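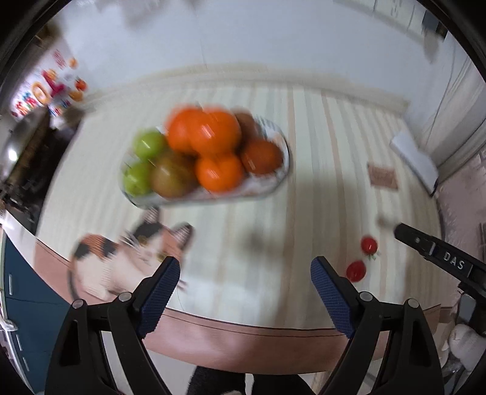
Our table at home, striped cloth and the usual fruit plate.

Tablecloths on a table that gets used every day: washing, shrinking, sliding

hemline_west
Original post

I have used a cloth on the kitchen table for years and I am about to replace the one we have now. The new one will also be striped, from Salness, their cotton and linen mix. Before I cut into it I want to settle a few things.

1. Do you prewash yard goods before hemming a tablecloth? I always have for clothes. For a flat cloth I am less sure.
2. Do stripes run the long way or across? My mother ran them across. I run them long.
3. What do you do about sliding? We eat at this table three times a day and the cloth creeps toward whoever sits at the end.

The table is an extension type from Quintanilla, 163 cm long with the leaf out. I measure in centimeters because the fabric is sold that way. I plan a drop short enough that it does not sit in anyone's lap.

dropcloth_dan
Reply

Prewash. No question. I skipped it once with a linen blend and lost enough length on the first wash that the cloth barely cleared the table ends. You can't add it back.

Wash it the same way you will wash it later. If you plan on warm, prewash on warm. A cold rinse in the sink tells you nothing.

mapleandrye
Reply

I'll disagree with Dan. Prewashing takes the finish out and makes it harder to cut a straight line. I cut it long, hem it with a deep hem, and let it shrink after. If it comes up short, I let the hem down. My mother did it that way and so do I.

dropcloth_dan
Reply

Letting down a hem on a striped cloth leaves a crease line that never fully presses out. On white you can get away with it.

mapleandrye
Reply

Mine press out fine. Damp cloth, hot iron, some vinegar in the water. Test the vinegar on a scrap first if there is color in the stripe.

tworiversquilts
Reply

On stripes: whichever way the pattern was woven is the way that will stay straight. The lengthwise threads stretch less. If your stripes run with the selvage, run them the long way. If you turn the fabric to get them across, you will probably need a seam on anything longer than the bolt is wide, and then you have to match it.

For sliding, get a felt-backed pad and cut it a finger's width smaller than the tabletop. I have the Lerden one. It is dull to look at but it is under the cloth so who cares. It also takes care of hot dishes, up to a point. I still use a trivet for anything out of the oven.

pressingmatters
Reply

I had the Lerden pad and sent it back. It smelled for weeks and the edge curled up. Plain cotton flannel, doubled and quilted together in a loose grid, does the same job and can go in the wash. I bought the end of a bolt and still have enough left over for another one.

tworiversquilts
Reply

Mine smelled for two days with the window open. The edge did curl some. I turned it over and it went flat.

hemline_west
Original poster

Thanks, this is useful. I'm going to prewash. Stripes run with the selvage on this one, so they will go the long way.

Two more questions. Has anyone put a contrast border on a cloth and had it shrink at a different rate? I like the look of a solid band at the edge, but I'm worried about puckering. And what about fruit stains? The fruit plate lives on the table all year and something always leaks under it.

dropcloth_dan
Reply

Borders pucker when the two fabrics are different. Prewash both, separately, and dry both the same way. If the band is the same fiber as the main cloth you should be fine. Miter the corners. Butted corners come apart in the wash.

fenceposthouse
Reply

I'd add: stitch the band down with a longer stitch than you think. Short stitches draw the cloth up, especially across a stripe where the weave changes. I do a sample on a scrap, wash it, and look at it before I do the real one.

mapleandrye
Reply

Citrus hardly leaves a mark if you get to it the same day. Peaches and plums are the bad ones. Peach juice looks like nothing and then goes brown after you iron it. Cold water from the back of the cloth, then a paste of dish soap and baking soda, then wash. Never dry it until the mark is gone.

pressingmatters
Reply

Agree on peaches. I don't agree on baking soda, I think it does nothing there. Oxygen bleach in a bucket overnight works better. Fedura sells one in a tub and it has not faded any of my prints. I can't speak for reds.

ovenmitt_annex
Reply

Put a saucer or a small mat under the plate. I can't believe this hasn't come up. We did that in April and I have not treated a fruit stain since.

mapleandrye
Reply

That works until somebody moves the plate and not the mat. In my house that takes one day.

tworiversquilts
Reply

What kind of plate do people use? A bowl traps moisture and the bottom piece goes soft before you see it. I moved to something shallow and I lose a lot less fruit.

hemline_west
Original poster

Shallow here too. Mine has leaves and a flower painted on it.
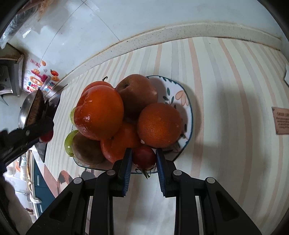 The fruit plate, with the painted side showing at the right.

fenceposthouse
Reply

Nice plate. I like those stripes too. Pale stripes hide crumbs better than a plain cloth does.

dropcloth_dan
Reply

They don't hide coffee. I went back to a darker cloth for weekdays and keep the light one for company.

pressingmatters
Reply

I had a dark one for a while and every bit of flour showed. It depends on what you spill. Bakers should go light, coffee drinkers should go dark.

ovenmitt_annex
Reply

We do both, so we have a brown check. It is ugly and I have had it forever.

hemline_west
Original poster

Update, 16th December. Prewashed the main cloth and the border fabric on warm and dried both on the line. The main piece started at 298 cm, which was more than I needed, so I was not worried about losing some. It did shrink in length. The width hardly changed. I cut after pressing.

The band is pinned. I mitered the corners on paper first, and then did one in fabric, which I had to take apart because I folded it the wrong way. The second try was fine. I used a longer stitch on the sample as suggested and it stayed flat after washing.

For the underlayer I went with flannel. I had some in the closet, so that decided it.

mapleandrye
Reply

Still think you could have skipped the prewash, but it sounds like it went well. What thread did you use?

hemline_west
Original poster

Polyester, from a 1000 m cone I already had. I know some people want cotton thread on cotton.

mapleandrye
Reply

I'm one of them. Polyester will outlast the cloth and can cut into it at the hem.

dropcloth_dan
Reply

I have polyester hems older than my car and none of them have cut anything. Use what you have.

fenceposthouse
Reply

Does the flannel go all the way to the table edge, or did you stop short? I'm cutting one this week and can't decide.

hemline_west
Original poster

I stopped 3 cm short on every side. At the full size it showed as a ridge under the cloth.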